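Spent 2022-04-02 tidying the play kitchen. I own a real kitchen that also needs tidying. We will not be discussing that one.

1/ The toy stove has three knobs and I have now wiped each of them more carefully than anything I cook on.

2/ House rule, in force since December: stuff that goes on a burner may live on a burner. Stuff that doesn't gets rehomed. So far the rule has changed no one's behavior, including mine.

3/ Current state of the stovetop. Red cheese up by the knobs, light blue plush next to it, greenish round thing over on the left burner.

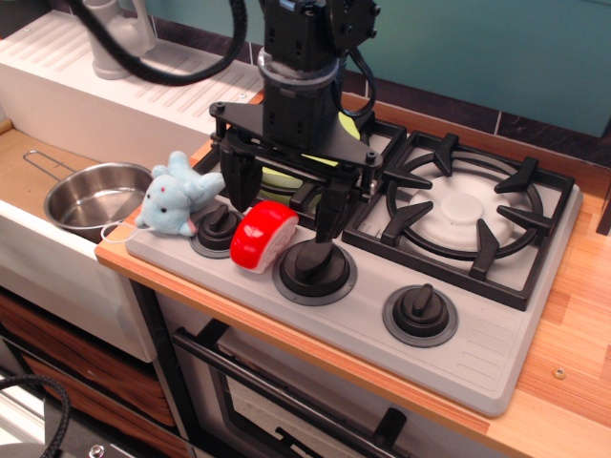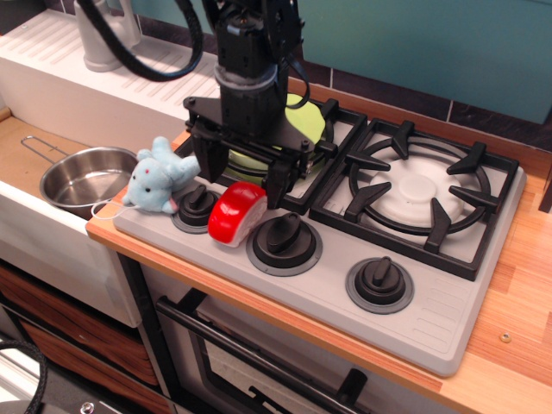

4/ The cheese is the real problem. We have a bin for play food. The bin is 4 steps away. The cheese prefers the stove.

5/ The plush has a string loop on it, so in theory it could hang from a hook. I bought a pack of 26 hooks from Jomum for this exact purpose and have put up 3.

6/ Right burner is totally clear though. Please clap.

7/ Someone is going to ask so - no, I don't glue anything down. I thought about it. I thought about it for most of an afternoon.

8/ Next up is the sink side, which has collected its own cookware. I'm giving it until lunch and then I'm closing the door and calling the whole thing a Drelthorpe heritage kitchen.

9/ Update: had lunch. Door is closed.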